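Giria Tableware Range - Trays, Plates and Cutlery for Group Catering

Home > Kitchen and Dining > Nursery and School > Giria

Supplied by Witix
Availability: in stock, ships from the Obeidat warehouse
Sold as: single pieces, packs or full place settings

Overview

The Giria range is a reusable plastic tableware line for nurseries, school lunchrooms, day centers and other places where meals are served to groups several times a day. All pieces are molded in one part, with no glued joints, printed surfaces or decorative inlays. Colors are mixed into the material before molding and go through the full thickness of the wall, so a scratch shows the same shade as the surface.

The range is made up of 11 items. Seven are held in stock all year. The rest are made to order and carry a longer lead time, shown at checkout before payment is taken.

Material

Plates, bowls, cups and trays are molded from polypropylene. Cutlery is molded from a stiffer grade of the same material, which limits bending at the neck of the fork and spoon. No melamine is used anywhere in the range. The material does not take up water and does not chip in normal use, though a hard drop on a corner in freezing conditions can crack a tray. Pieces stored in an unheated room should be brought up to room temperature before use.

Trays

The tray is rectangular with rounded corners and a low raised rim. The rim holds back small spills and gives the fingers something to grip, but it is not high enough to carry liquid. The underside has a shallow texture that slows sliding on laminate and painted tables. On oiled wood the effect is weaker, and a mat is advised.

Trays nest when stacked. Stacks should be kept below shoulder height on open shelving. When trays come straight from the dishwasher, stand them on edge until dry - nested wet trays hold a film of water between them and can be hard to pull apart.

Plates

The standard plate is round and has a shallow raised rim. It is intended for solid food, rice dishes and thick sauces. For soup, stew or cereal with milk, order the deep bowl.

The plate may be used with or without the tray. It does not lock to the tray surface. Buyers who need a fixed plate for diners with limited hand control should look at the Sistska suction base, sold separately, which fits the standard plate and the deep bowl but not the small side dish.

Cutlery

Forks and spoons are sold in packs of one type or in mixed packs. Fork tines have rounded tips and will pick up pasta, cooked vegetables and soft fruit. They are not suited to raw carrot or firm meat unless the food is cut small first. The spoon has a narrow handle and a wider bowl. There is no knife in the range.

Colors

Trays, plates and cutlery are offered in pale and strong shades. Colors may be mixed within one order at no added charge. Slight differences between batches are normal, most often in the pale shades, and are not treated as a fault. Buyers who need a close match should order all pieces of one color together.

Cleaning and care

Machine washable on either rack. Use a standard detergent and avoid chlorine tablets, which dull the surface over time. Tomato, turmeric and beet will stain the paler pieces if left to sit. Rinse before stacking. An overnight soak in water and baking soda removes most fresh stains, older ones less so.

Do not use abrasive pads. Do not place any piece in an oven, under a grill or on a hot plate. Plates and bowls may be used in a microwave to warm food, for no more than 2 minutes at a time. Trays and cutlery should stay out of the microwave.

Replacement and warranty

The range carries a warranty of 2 years against cracking, warping and color loss in normal use. Staining, knife cuts and heat damage are excluded. Claims need the order number and a photo of the damaged piece. Single replacement pieces can be ordered at the pack rate by customers who have already bought a full set - enter the earlier order number in the notes field.

Ordering notes

Made-to-order items are molded in batches. The next batch closes on 12th June, and the one after that in October. Orders received after a batch closes are moved to the following one unless the buyer cancels. Custom marking with a room name or school name is available on the underside of trays and plates only.

Questions on bulk orders go to Hanan Hattar at the Witix sales desk.

Customer reviews (latest first)
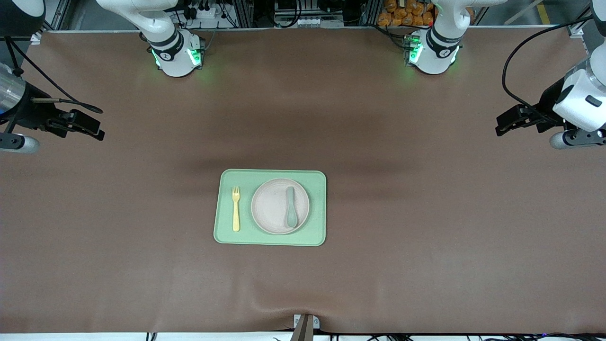

Ghizlane Salem
We run them through the machine after lunch and again after the afternoon snack. The trays have stayed flat and the forks have kept their shape. Two of the pale plates took on an orange tint from lentil soup and the baking soda soak got most of it out, though not all. I would order darker plates next time. Delivery was a day later than stated. The cutlery could do with a longer handle for the older children.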